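Ticket 137: Small parts and wires ending up on the carpet, Ollcombe workroom
Opened by: Rowena Dagdag
Assigned to: Arsen Kravchuk
Status: Open, waiting on bins

Rowena Dagdag, July 23, 2018
Hi Arsen! Third time since May that I've vacuumed up a screw in the workroom, and I heard this one rattle all the way up the hose. Could we get a proper sorting setup for the little stuff? Brackets, rods, bits of wire, all of it. I'd love to help — I find this kind of job really fun.

Arsen Kravchuk, 9:40
Love this, thank you. What have you tried so far?

Rowena Dagdag, 10:05
Shoebox: everything knots together at the bottom. Muffin tin: great for screws, hopeless for rods. Zip bags with labels: works so well!! But we ran out after 37 and the Flores order is still on its way.

Arsen Kravchuk, 11:20
Checked the closet. There's a Stollar drawer unit with 6 drawers, two of them sticky. Rubbed candle wax on the runners and they slide beautifully now. Trying it with rods in the long drawer, brackets next to them, wires coiled and tied before they go in.

Jong-dae Joo, 13:15
Please put a light-colored sheet down before you sort. Dark parts vanish on that carpet. An old pillowcase is perfect, and you can pick it up by the corners when you stop for lunch.

Rowena Dagdag, 15:50
Pillowcase is genius. Wires are slow going but I'm getting there. Leaving this open until the bags come.

Attachment:

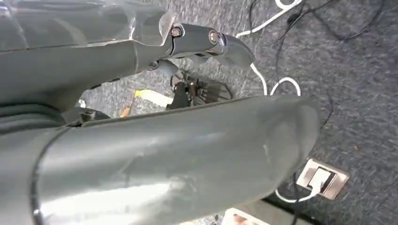

What's the easiest way to untangle thin wires from small brackets?
Lift the loose brackets out first, then find one wire end and work it back through the pile, tying each wire in a coil as it comes free.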